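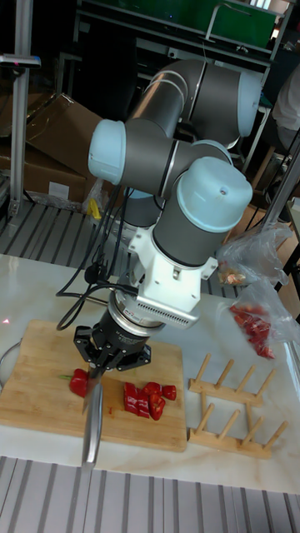
hattar_93
Hand guiding beats the remote for cutting, I'm convinced! You feel the downstroke in your wrist, and the arm learns that. Slices next to the stem piece are where my demos get sloppy, whatever I try.

greditgate
Disagree. Your hand on the wrist pollutes the force readings. Go remote, and slow down.

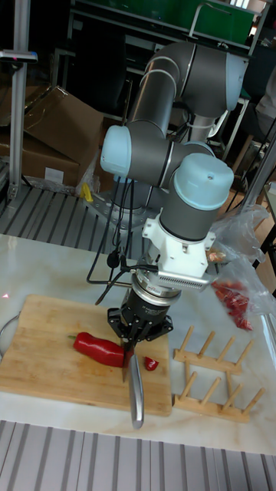
I did 369 demos that way and the strokes came out way smoother.

hattar_93
Smoother, sure, but 369?! I got decent strokes from far fewer by hand. 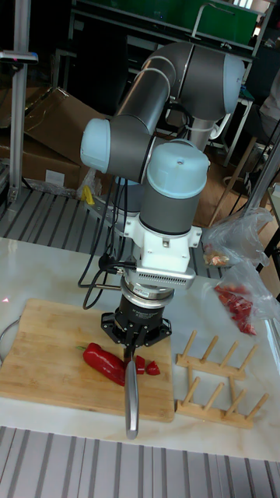 Knife down on the red pepper, stem to the left.

drisville
Mix them! 2 by hand, then remote. Love this thread.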